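Skenwood Residents' Association
Minutes of the general meeting held October 14, 2024

Present: 19 members. Apologies were received from the Pacheco Court flats.

1. Minutes of the September meeting
Agreed, with one change: the parking survey went to 68 homes.

2. Hall heating
The boiler was serviced by Trineck. They found a worn valve and have quoted for a new one. Agreed to go ahead. The hall will be closed for one morning while the work is done.

3. Footpath to Skistolo Road
The council has cut back the hedge on the north side only. The secretary will write again about the south side and the broken step.

4. Repair afternoon
Well attended. Lamps and radios were the most common items brought in. Members asked that leads and tubing be kept tied up between sessions - the cupboard is in a poor state. 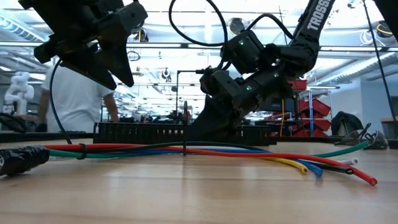
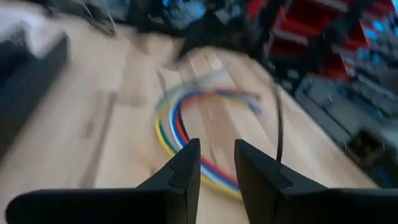

Bundles on the wooden surface.

Agreed to buy two lidded boxes and label them. The next session will start half an hour earlier.

5. Hire charges
Evening hire to rise to £25 from the new year. Regular groups keep the old rate until Easter. One member voted against.

6. Any other business
The noticeboard key is missing. Anyone who has it should put it through the hall letterbox. A request for a second bench by the pond was held over.

The meeting closed at 8.40.

Comments (3)

pondside
Was the bench not agreed last year? I'm sure it was.

no40
The south side hedge is worse than the north ever was. Please push them on this.

Guest
Found a key in my coat, will drop it in tomorrow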